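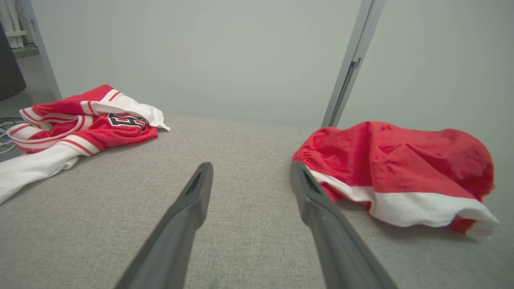 Why can't a robot just put the laundry away? Many visitors to the Vallden Children's Science Center ask this, and the question is a good one. Machines already build cars and sort mail, so clothes ought to be easy.

Clothes are in fact one of the hardest jobs in the house. A box keeps its shape when it is lifted. A jersey does not. It can land in a pile with its collar on top or its number hidden in the folds, and it will look different every time. A pair of shorts may puff up or lie flat. A person can feel where a hem begins. A robot with only 2 fingers must work out where to pinch, and how hard.

Engineers teach robots by letting them practice. In one test at the Paladska workshop, a robot called Lerel was given 112 pieces of clothing, one at a time. It picked up most of them. It folded 54 well enough to go in a drawer - the rest had to be done again by hand. Each shirt took several minutes.

Can machines do chores yet? Some can. Robot vacuums clean floors, and washing machines have done their work for a long time. These machines do one job, in much the same way each time. A robot that can tidy any room in any home is still being developed.

Try this at home
Drop a T-shirt on a chair. Using one finger and one thumb of each hand, fold it with your eyes closed. Allow 30 seconds. Then shake it out, drop it again and see whether it lands the same way.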